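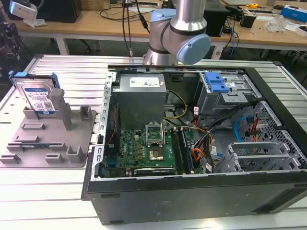 Okay, I've had my coffee and slept on it, so let me try to talk about the Tavotov transfer without shouting. Thread, and I'm sorry in advance for how long this will get.

I have been going to Domstead games since my uncle could still lift me over the turnstile, and I have never seen our end of the ground as happy with a left back as we were with Tavotov. 28 starts last season! He even stayed after the Ivbridge game to sign every last scarf in the rain.

So yes, it stings that he's gone to Ivbridge of all places (a bus ride away, for heaven's sake). But some of the things I've read since Tuesday are just mean, and I don't think the kid deserves them. He's moving up a division. I would have packed my bags too.

What bothers me more is how the club handled it. We heard it from Ivbridge first, and then Domstead put up 2 sentences in the evening, one of which was about parking.

Now, the replacement. Everybody keeps saying Grabowska's younger brother will just slide over from the right, and bless him, he'll run all day, but he's right-footed and he cuts inside every single time. We saw it in the cup. We lost 3-2 and two of theirs came down that side.

I'd much rather see the coach give the academy boy a proper run, mistakes and all, and let the rest of us be patient with him for once. I know, I know, patience at Domstead, good luck with that.

Bogumił Wasilewska asked me last night if I'm still renewing my season ticket. Of course I am, you goof, who else would hold your seat while you're in line for pierogi?

Last thing and then I'll go do my dishes. The away end at Ivbridge only gets 500 seats this year, so if you want to come along in December, get your name in early. And when Tavotov comes over to our corner, please clap for him. I'm going to.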